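Gravora: Bench and Table Finisher, Gillerside workshop

Reference 3005

Gravora wishes to appoint a Bench and Table Finisher to its workshop at Gillerside. The post is permanent, at 37 hours per week, and reports to the Workshop Manager, Leonor Baptista.

The postholder will inspect pale wooden surfaces before they are sealed, mark splits and blemishes, fill or patch where the grade allows, and sand the work level along the grain. Each surface is entered in the finishing register with a note of any flaw left in place.

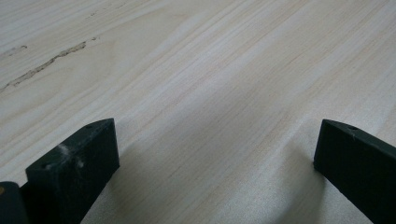 Do I need a formal qualification in joinery?
Applicants without one are welcome to apply, provided they can show two years of paid work in sanding, filling or surface repair.

Shortlisted applicants will be invited to a practical trial in November, beginning at 9.30 am. Tools and protective clothing are supplied. Travel costs are repaid up to £54 on production of receipts.

Applications, with the names of two referees, should be addressed to Simão Sequeira, Personnel Office, Gravora, Unit 690, Gillerside.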